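Skurden hand-held gripper: frequently asked questions

Skurden is a two-finger gripper held in the hand, built in pairs in a shared workshop. The design is by Taha Shawky; the build notes are kept by Araceli Goicoechea.

Can I build only one?
Yes. The controller board (Ivix, revision 2) has two ports and ignores an unused one. Most tasks that involve a lid or a latch are easier with a pair.

What tools are needed?
A printer, a soldering iron, hex keys and a crimping tool. The body takes 16 screws, all the same length.

Which finger pads should I fit?
Start with the flat pads. They hold thin plastic walls and small clips better than the ribbed ones, and they are quicker to replace.

What is a suitable first task?
Opening and handling a small compartment box on a white board. The latches are small enough to show up play in the finger joints -- if the tips wander, tighten the pivots before going further.

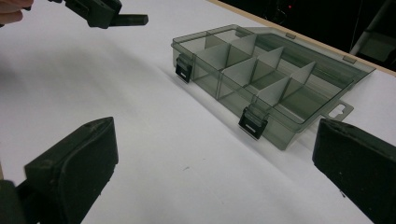
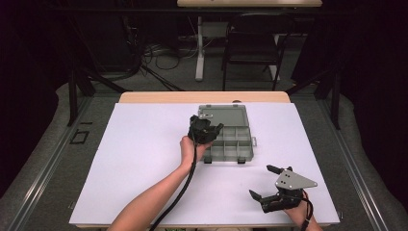

The organiser box, open, in both views.

How often does the encoder need calibrating?
Calibrate after every 2,000 open-and-close cycles, and again whenever a finger is removed. The routine is in the Flilgate menu under Setup. Close the fingers fully, press the button, open them fully and press it again.

The reading jumps when I move my wrist. Why?
Nearly always the cable. Check the crimp at the body end first, then the strain relief. Leave enough slack to reach every corner of the work surface without pulling.

Can I use a longer cable?
Up to 8 metres with the standard driver. Beyond that the signal needs the Ortuño line buffer, fitted at the controller end.

Are the printed parts interchangeable between left and right?
The fingers are. The body shells are mirrored -- check the letter inside each one before printing a spare.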